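Chapter 4
Paying for the Thing

I'll start with my own mistake, so you can feel better about yours. The first time I planned an equipment budget, I wrote down the price of the arm, added a bit for delivery and went to lunch. That was at Womau, a small linen service, and by November I was back asking for more money. The arm was fine. Everything bolted to it, under it and around it had been left off my list.

So this chapter is about the whole bill. We'll follow one plan all the way through, the Tumer line, where the job is picking cloth out of baskets and passing it on. I like it as a teaching case because cloth is a nuisance! A box has the same shape on Friday as it had on Monday. A sheet doesn't, and that changes what you need to buy.

We had two quotes to compare. Mac Carthaigh offered a plain two-finger gripper at 1,000 pounds, and Gruser wanted 2,000 for one with a wrist camera thrown in. Easy choice, you might think - but the cheaper quote left out the camera, the bracket and the cable, and it came with a delivery time of 16 weeks. We'll put both into a proper table in section 4.2, and you can decide for yourself which you'd have signed.

Before any of that, spend some time with the work itself. I mean it. Stand there, watch a few picks and write down what the fingers have to cope with.

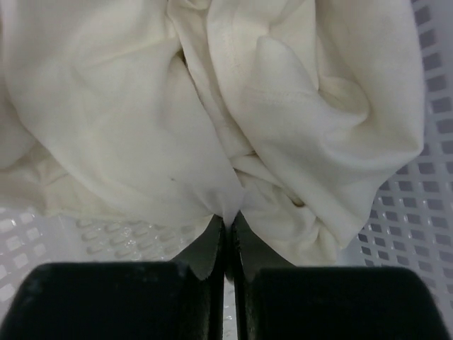
52

What I'd write down from a pick like this is how little cloth the fingers hold, just a narrow tuft, and how much more is heaped in the basket behind it. Then I'd start on the money questions. How worn can the fingertips get before you replace them? Will the same gripper cope with a thicker fabric next year? Who pays if a basket wall gets cracked? Each of those needs its own line in the budget, and we'll start with the fingertips.

4.1 Parts that wear out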